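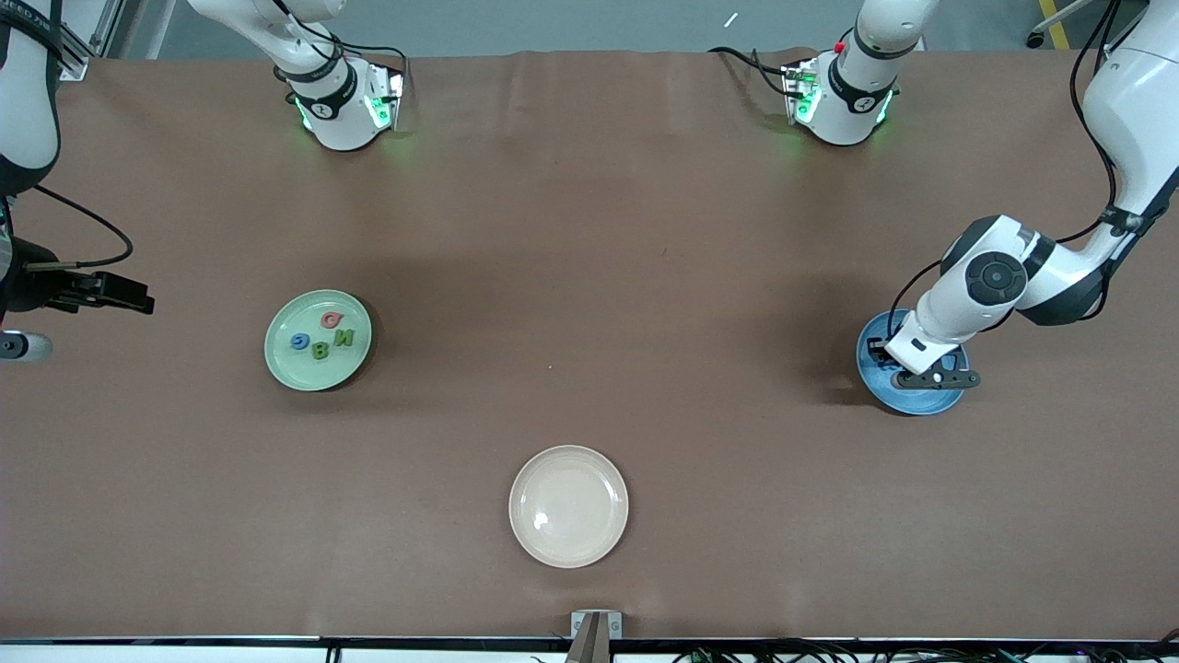 rkartha
Sorting results from the letters task, since a few of you asked in March. We trained one policy on 34 demos, all of them two-arm teleoperation, and then changed the spoken instruction without retraining. The test I care about is the one where all the letters begin on a single plate and the policy has to choose which of the other plates to use. With the letters on the green plate, and the white and blue ones to choose from, it picks the right destination most of the time. Grasping is the weak part. Letters lying close together get dragged as a pair. Full write-up is on the Keminen page.
Rajeshwari Kartha

gantry_pete
What counts as a success? If it drags two and one lands on the right plate, is that a pass?

rkartha
No. Only the named letter may move to the plate. Dragging a neighbour along is a fail, even if it drops off on the way.

B. Castillo
Good that you are strict on that. I still don't agree with the claim about language though. If each plate colour was tied to one side of the table in the demos, the policy could be learning "go right" for blue and never look at the colour. We had exactly this with Zwane last year and it took us 2 months to spot.

rkartha
Fair point. Plates were shuffled in the demos, but not evenly. Blue ended up on the right more often than it should have.

B. Castillo
Then I'd call it a position result until you have run the swap.

mossop
Bit harsh. Shuffled is shuffled – a mild bias won't explain most of the time.

B. Castillo
It can with 34 demos. Small sets are where I would expect it.

gantry_pete
Also, how do you treat the round letters? Our gripper on the Grakex setup slides off anything curved.

rkartha
Same here, the curved ones are worse than B or M. We tried 2 closing speeds and slower was better. I'll run the swap with blue and white exchanged and post the numbers in this thread, good or bad.

mossop
Could you put the failed runs up as well? The Keminen page only has the good ones.

rkartha
Yes, will do. Uploading tonight after six.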